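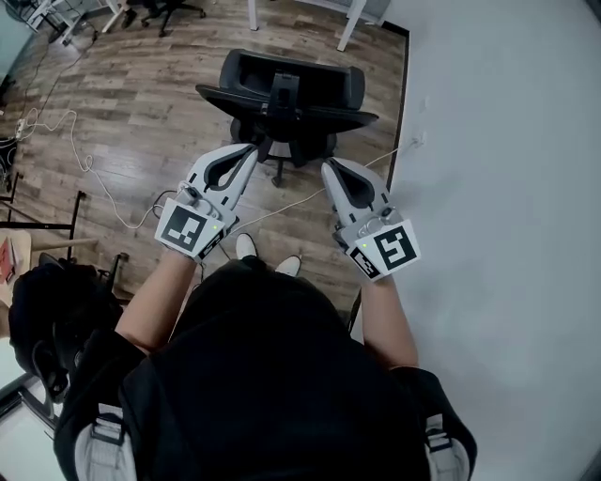

Home Articles Topics Index Random page Contact

Plank flooring

Plank flooring is a floor covering made of long, narrow boards laid side by side over joists or a subfloor. The boards may be solid wood, layered wood products, or other materials cut and finished to look like wood. The term is usually kept separate from strip flooring, in which the boards are narrower, and from parquet, in which short pieces are arranged in a repeating pattern.

Terminology

Usage differs between trades. Sawmills tend to class boards by thickness, while flooring installers class them by face width. In the Prellitz grading scheme, a board counts as plank when its face is wider than its thickness by a fixed ratio; anything below that ratio is sold as strip. The older Holtar scheme made no such distinction and listed all floor boards together under one heading. Catalogs that mix the two schemes are a common source of ordering errors.

Board profile

Early plank floors used square-edged boards nailed through the face. Gaps opened as the wood dried, and dust and drafts passed through to the room below. Three edge treatments were used to close the gap:

Shiplap -- each edge is cut to half thickness so that neighboring boards overlap.
Splined -- both edges are grooved and a loose strip is set between them.
Tongue and groove -- one edge carries a projecting tongue that fits a groove in the next board.

Tongue and groove became the usual form once powered planers could cut both edges in one pass. It also allowed blind nailing, in which the nail is driven at an angle through the tongue and covered by the following board. The underside of a solid board is often cut with shallow relief channels, which help it sit flat on an uneven subfloor.

Moisture movement

Wood takes up and gives off water vapor until it reaches balance with the surrounding air. Movement along the grain is small enough to ignore in most rooms. Movement across the grain is much larger and depends on how the board was sawn. Flat-sawn boards move more across their width than quarter-sawn boards of the same species.

Two faults follow from uneven moisture. Cupping, where the edges stand higher than the center, occurs when the underside is damper than the face. Crowning is the reverse, and often results from sanding a cupped floor before it has dried. Karamanlidis, in a survey of 400 domestic floors in the Pistano district, recorded cupping mainly over unvented crawl spaces. He found no clear link with the type of finish.

Installation

Boards are normally stored in the room before laying so that their moisture content can settle. An expansion gap is left at each wall and covered with baseboard. End joints in adjacent rows are staggered. Over concrete, planks are glued down or floated on an underlay, with a vapor barrier where the slab is in contact with the ground.

Color and finish

Color variation within one floor may come from heartwood and sapwood, from mixed species, or from stain. Tsakiris boards, sold in lots of 50, were sorted by tone at the mill, and installers were told to draw from several lots at once to avoid visible bands. Oil finishes can be repaired in patches. Film-forming finishes such as polyurethane resist wear longer but usually need to be sanded back over the whole surface before renewal.

See also

Baseboard
Floor joist
Parquet
Strip flooring
Subfloor
Wood moisture content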